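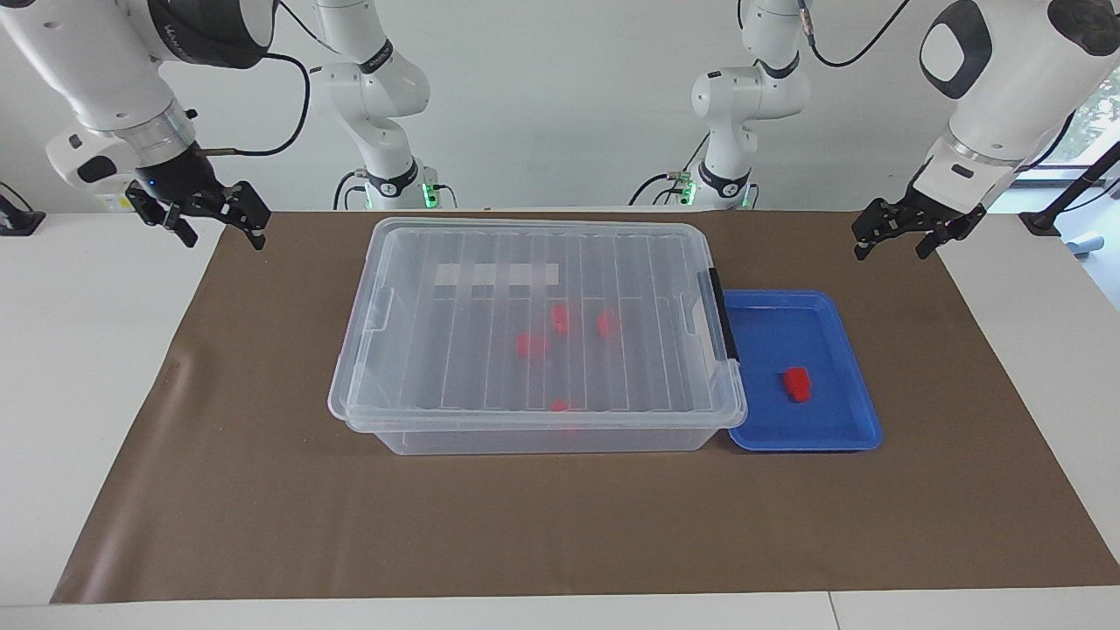
A lidded storage box with red blocks inside, next to a blue tray.

Vestley hotel plan returns with fewer rooms and the same promises

The owners of Ondalley, the empty manor house on the hill above Vestley, have put in a second application to turn it into a country hotel, and are once again telling the town that it will pay for itself in local jobs.

The new plan drops the glass-fronted spa that sank the first one. In its place are a restaurant in the old stables, a terrace facing the valley and a wedding hall that would hold up to 500 guests. The house has had no paying visitor of any kind for years, and the east wing still has boards over its lower windows.

Rellasetti, the firm behind the scheme, calls the house "a hidden jewel with unrivalled views". The views are good. So are those from the public footpath along the same ridge, which the drawings move downhill behind a new hedge. The planning statement gives this one sentence and describes the change as an improvement for walkers.

Parking is harder to follow. A hall of that size will need plenty of it, yet the site plan marks a single gravel area beside the walled garden and leaves the rest to "managed arrival". Asked what that meant, the firm said guests would be encouraged to share transport. It did not say how they would be encouraged, or what happens on the lane when they drive themselves.

Ea Damgaard, who lives in one of the 2 cottages at the bottom of the drive, has read both applications from cover to cover. She thinks the second is better written than the first and not much else.

"Last time we were told it would be quiet because it was a spa," she said. "This time it's quiet because the band will be indoors. I'd like to see the doors they have in mind."

She does not want the house left to rot, and said so more than once. Her preference would be for flats, or for a smaller hotel without the hall. Rellasetti says neither would cover the cost of the roof, but it has not published its figures for the roof.

The firm points to Văduva, a hillside villa it says it restored and now runs as a hotel, as proof that it finishes what it starts. The brochure sent to homes in Vestley has four pages on the place, mostly bathrooms. There is nothing in it on how many people work there outside the summer, and a request for that number had not been answered when this was written.

On jobs at Ondalley, the application speaks of "significant year-round employment". A table further back shows that most of the posts are seasonal, and that several are counted again under the restaurant.

Comments can be sent to the planning office until the end of December. The drawings are on view at the library, where the one showing the new footpath is at the back of the folder.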